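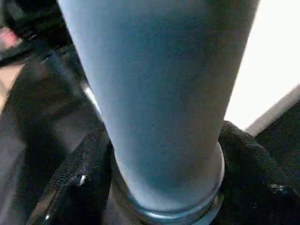 Ross Chisholm wrote on 8 March 2025:

> I'd keep the walk at Prustudlow in October. The parking is free and the path is dry most years. Last time we had 30 people and the hall was full by lunch. If we move it to Skála we lose the hall.

Ross, I take the point on the hall. My trouble is the path. The farm has put a locked gate across the lower track, so the loop is now 15 miles instead of 14, and the extra mile is on the road with no shoulder. I walked it last week and had to step into the ditch for two milk trucks.

Skála has no hall, but the school there will rent us its gym for the day. The key has to be back by six. I have asked for a price in writing and will post it when I get it. 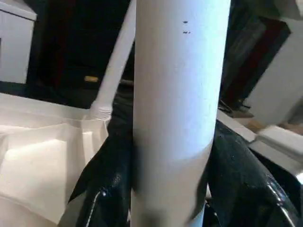

Do we still need to sign up ahead of time? Please do, by replying to the list with your name and which distance you want, long or short.

The short route is the same at either place, out to the bridge and back. Dogs are fine on it if they stay on a leash past the sheep pens.

On money, the club account has just over $1,000 in it. The gym would come out of that, and so would the soup.
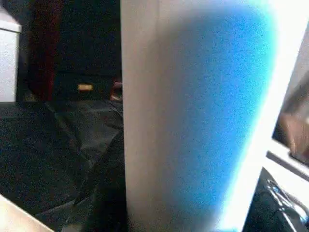

I would also like to hold back enough to reprint the route cards, which still show the old footbridge at Ekach. Two people followed them last fall and had to turn around.

If you have a strong view on Prustudlow or Skála, write to the list and not to me alone.

Morven Rankin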